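How to Fold a Napkin for Outdoor Coffee

A flat napkin on a patio table looks like something the wind left there. A folded one looks like you had a plan. The Brumwood fold takes 30 seconds, or 5 minutes if you are the sort of person who starts over.

What you need: one square or rectangular napkin, two clean hands, a table.

1. Lay the napkin flat and smooth it from the middle out.
2. Bring the far edge down to the near edge. Press.
3. Fold the left side over to the right and press again.
4. Tuck the loose corner under. Walk away before you improve it.

Steps 1 to 3 are the whole job – step 4 is vanity. 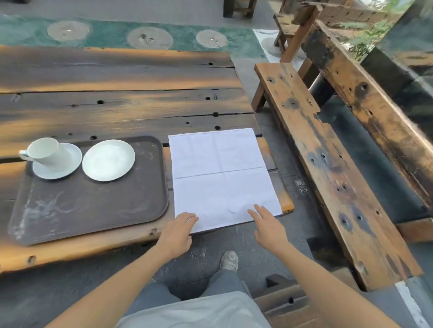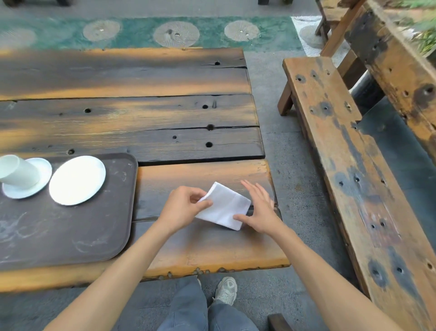 Old creases are the usual source of trouble. A napkin remembers every drawer it ever lived in, and it will bend where it bent before. If yours already has one crease across the middle and another down the center, use them as your fold lines and take the credit. On rough planks full of holes, fold on a tray instead, or press with flat fingers and keep off the gaps.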